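The Grip Is Not the Problem

I have now sat through three vendor comparisons this spring, and each one ended on a slide with a bar for every gripper and one bar taller than the rest. The last was from Evdale, who make the Lill fingers, and the tall bar was theirs. I don't say they cheated. I say I have stopped learning anything from the bars.

Our own shop ran a trial in May. Marion Laing set it up, Brijesh Kushwaha wrote the controller side, and I complained from a chair. We made 1801 attempts with the Lill fingers and 1801 with the older Homeo pair, same arm, same wrist camera, same table. I wanted the cheap old fingers to win and they didn't. They didn't lose by much either. Of all the failed picks in both runs, 109 were put down to the fingers themselves, meaning the thing was properly between the pads and slid out anyway. Everything else went wrong before the pads closed.

That figure ought to bother anyone about to spend money on pads. A patterned rubber pad is a fine thing to have once you are holding something. It does very little for an arm that comes down an inch to one side, touches the part with one finger, and shoves it across the table while the other finger closes on air. Vendors don't test for this. Their parts sit in a fixture, dead center, and the arm has been there a thousand times before. 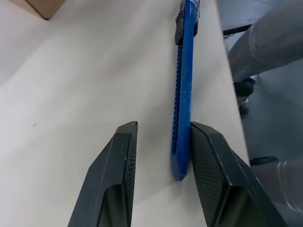
Does a better pad make up for a poor approach? Only a little, and only when the part is heavy enough to stay put while one finger leans on it.

Marion disagrees with me on some of this, and she has the better manners, so I'll give her side. She thinks a softer pad forgives more than I allow, that it drags a light part back toward the middle as the fingers close. She has seen it happen and so have I. What I haven't seen is it happening often enough to plan around. A long hand tool can pivot when you nudge it near one end, and then you are holding it at an angle that is no use to whatever comes next. The log calls that a success. Brijesh and I argued for most of an afternoon over whether it should.

Then there is the camera. Mervin Lemieux at Nidolgate has been telling people that a wrist camera settles the approach question, and he sells one, so fair enough. I like having a camera down there. But a view from the wrist gets worse at exactly the moment you need it – the fingers fill the bottom of the picture, the part runs out of the top, and the controller has to guess at the half it can't see. More pixels won't cure that. A second camera off to the side might, and it would cost less than the new fingers.

I don't want to be the man who is against everything. The Lill fingers are well made, they mount without a fight, and we are keeping them. I just wouldn't have bought them first. If you have one budget line this year, spend it on where the arm thinks it is, and ask the next vendor to knock the part sideways before he presses start. Zachary Dhillon asked exactly that at the Evdale demo, and was told there would be time for it after lunch. We left at four and were still waiting.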